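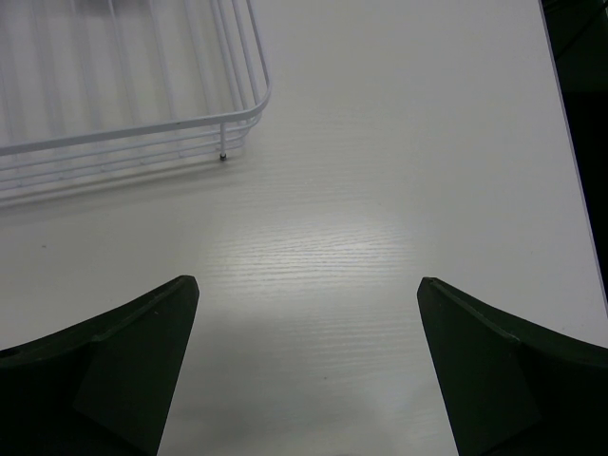

Workshop notebook, paper conservation room, Grenier building
Saturday, February 9, 2019
Entry by Gilang Purba

Treatment of the Wakard parish ledger, dated 1778 on its first leaf, continued today. The remaining leaves of the second gathering were surface cleaned with a soft brush and grated eraser. Iron gall ink was spot tested in three places on each leaf before any water was used. One leaf bled slightly at the lower margin and has been set aside for local treatment only.

The other leaves were washed in deionized water for 40 minutes, with one change of bath. The first bath turned a strong tea color — darker than that of the first gathering — and the second was nearly clear. Sizing with gelatin is to follow once Dekbridge delivers the new stock.

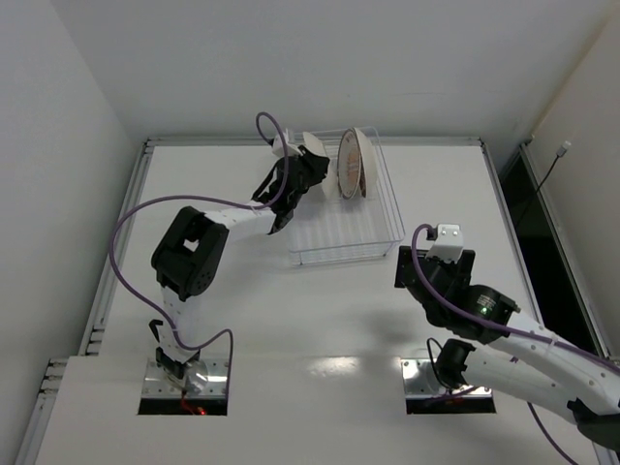 Should the leaves be pressed between felts before they are sized? They should be left to air dry on blotter first, as pressing at this stage flattens the plate marks on the printed forms.

Old repairs on leaf 5 were made with a starch paste that released easily. The patches were kept, numbered in pencil, and placed in the Fikre folder with the sewing fragments.

Outstanding: order more blotter; recheck the pH of the tap filter; ask the binder whether the original boards can be reused. Sewing is scheduled for March.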